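Teaching Hands From the Wrist's Point of View
Apr 11, 2021

Robotic hands have grown steadily more capable over the past decade, but the question of how to teach them has been slower to yield. A study concluded in March at the Inddale Institute for Machine Skills suggests that much of the information a hand needs can be gathered by a single small camera mounted close to the wrist.

The method, named Caron, departs from the usual practice of watching a robot's work from fixed cameras placed above a bench. Such cameras give a wide view, and they lose the object at the moment the hand closes over it. Caron relies on the view from the arm itself. The fingers are always present in that view, and the software learns their position together with that of the object.

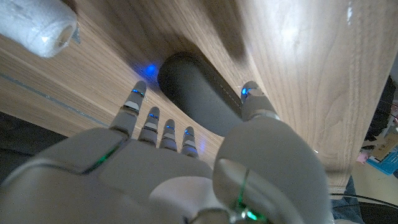
A dark gray cylinder lies on the wood between the fingers and the thumb. Blue rings of light mark all five digits.

The institute collected 205 demonstrations over the course of the project, each guided by a human operator. Sessions were held in ordinary furnished rooms as well as in the laboratory. The research group considered this essential, as methods developed against a plain backdrop often perform poorly when the lighting or the furniture changes.

Training was carried out on Druver, the institute's shared computing system, and took roughly 28 hours for each complete run. Four versions of the software were compared. The version given only the wrist view made fewer errors in the final approach to an object than the version given only the overhead view. A combined version performed best, although its advantage was small, and it required a second camera to be set up again whenever the work moved to a new room. 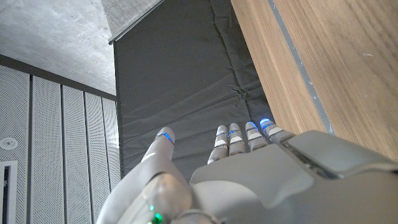
Does the wrist camera remove the need for touch sensors in the fingers?
The institute's position is that the two serve different purposes. A camera can guide the approach and the placing of the fingers, while touch sensors remain the better means of judging how firmly an object is held.

The report also records the limits of the approach. Objects wider than the palm tend to fill the camera's view and leave the software with few landmarks. Shiny surfaces caused repeated trouble, and a separate set of trials on glassware was set aside for later work.

Zorkach, a manufacturer of packing equipment, has agreed to support the next stage of the research. That stage will examine whether skills learned with one hand can be transferred to another of different proportions without a new round of demonstrations. The institute intends to release its training software to other laboratories once the comparison is complete.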